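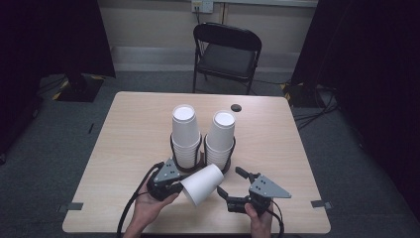

De : Vojtěch Hájek
À : liste plesgate-dev
Objet : Re: [plesgate-dev] dérive entre pince gauche et pince droite après recalage

Bonjour Anežka, bonjour à tous,

Réponses dans le texte.

Le 4 octobre, Anežka Polák a écrit :
> Depuis le passage à la branche Rustad, la pose relative gauche/droite
> part lentement pendant les séquences « gobelets ». Sur les épisodes
> longs je vois un écart en fin de séquence, toujours sur le même axe
> (z de la pince gauche). Rien de tel sur les séquences courtes.

Reproduit ici. L'écart n'apparaît que si le filtre tourne plus de 45 secondes sans réinitialisation. En dessous, il est noyé dans le bruit de la localisation visuelle et je ne le distingue pas de ce qu'on avait avant Rustad.

Cause probable : le biais de l'accéléromètre gauche est estimé une fois au démarrage, puis figé. Dans l'ancienne branche il faisait partie du vecteur d'état. Quelqu'un (moi, d'après l'historique) l'en a sorti pour gagner du temps de calcul, et le paramètre bias_online est resté à false dans la configuration par défaut. À droite, le biais est proche de zéro sur notre exemplaire, d'où l'asymétrie.

> Est-ce que ça peut venir de l'horodatage ? Les deux pinces sont
> filaires, mais je ne sais pas si les deux flux passent par la même
> horloge.

Même horloge hôte, oui. J'ai tout de même comparé les deux flux : décalage constant de 3 ms, déjà compensé dans sync.yaml. Une erreur de synchronisation donnerait un écart proportionnel à la vitesse de la main, et le tien grandit aussi quand la main ne bouge pas. Je laisse donc cette piste de côté.

> Deuxième point, le segmenteur. Il coupe l'épisode au moment où la
> pince gauche tient un gobelet et où la droite est ouverte près de la
> pile. Il prend ça pour une fin de tâche.

C'est un vrai défaut, indépendant du premier. La règle actuelle déclare la fin dès qu'une pince est ouverte et que sa vitesse reste sous le seuil pendant N trames. Elle ne regarde pas l'autre main. Pour du bimanuel il faut la conjonction : les deux pinces ouvertes, les deux lentes. Le correctif tient en quelques lignes dans segment/rules.py :

 fin = all(p.ouverte and p.vitesse < seuil for p in pinces)

Attention, une pince qui tient un gobelet en papier a une ouverture mesurée non nulle, variable selon l'endroit où les doigts le prennent. Il ne faut pas comparer à zéro. J'ai repris le seuil d'ouverture de Benedicta, avec hystérésis. Sur le lot de 1 000 épisodes d'Arkness, les coupures prématurées disparaissent, sauf dans 4 cas où le suivi de la pince gauche décroche complètement. Ceux-là sont à exclure en amont, le segmenteur n'y peut rien.

> Enfin, le détecteur voit les deux piles retournées comme un seul
> objet quand le gobelet tenu passe devant leur base.

Connu. Le masque est bon tant que les bases sont séparées ; dès que le gobelet tenu chevauche l'espace entre les deux supports, la composante connexe fusionne le tout. Matěj a une version qui initialise les masques sur les fonds blancs en haut des piles, moins souvent occultés, et qui les propage vers le bas. Elle n'est pas fusionnée : elle suppose des piles verticales, et une pile un peu penchée suffit à décaler le masque sur sa voisine. Matěj, si tu peux remplacer la verticale par un axe ajusté par pile, je relis volontiers.

Ce que je propose :

– bias_online à true par défaut, avec une note dans le journal des versions ;
– le correctif du segmenteur dans la branche principale dès que Ľubomír a relancé les tests de non-régression ;
– rien sur la détection avant la version de Matěj.

Coût du premier point : la boucle d'estimation s'allonge d'environ 10 % chez moi, sans perte de trames. À vérifier sur les postes Lurkbridge, plus lents.

Anežka, peux-tu rejouer ton épisode le plus long avec bias_online=true, sans toucher au reste, et m'envoyer la trace brute des deux poses ? Le fichier lissé ne me sert pas, le lissage masque justement la pente.

Vojtěch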